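Inventory at Lotach

The estate of Achilleas Andreadis came to three rooms and a storage unit. I was assigned the drinkware. The form from Domia required one line per item: type, color, condition, value. Value was zero unless proven otherwise.

I put everything on the white table and began with the mugs. White, ceramic, handle intact. I wrote it down and moved to the bottles, for which the form had no line.

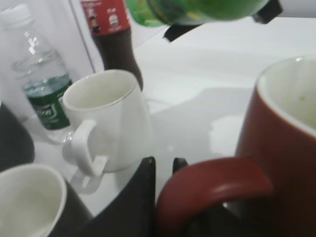 Abdella, who ran the Ulton office, told me by phone to leave out anything that could be drunk. I said the cola could be drunk. She said then leave out the cola. The call lasted 3 minutes and was billed to the estate.

The red mug went down as item 387. Color gave me trouble. The form allowed red or brown, and I changed the entry twice.

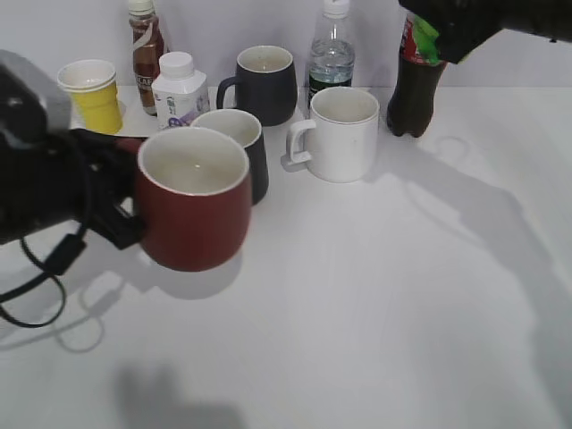 His October notebook was in the same box. It recorded one drink per day, with the mug used and the time. The red one appeared on Sundays, always with a second mug entered beside it, a white one. No name was given for the second drinker. I read more than 900 entries and found none.

I moved the white mug closer to the red one and checked the handles.
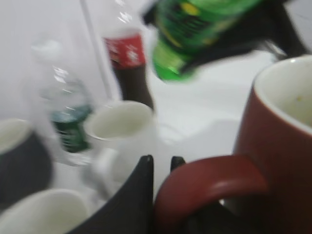
Who gets a mug when the will doesn't mention it?

Under Domia rules, it goes with the table it was found on.

The table was going to a school. I called Abdella again and asked if two items could be held back as a set. She asked for the basis. I read her a Sunday.
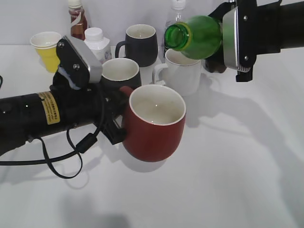

She was quiet for a while, then gave me a code to enter under value. I entered it on both lines and went on to the plates.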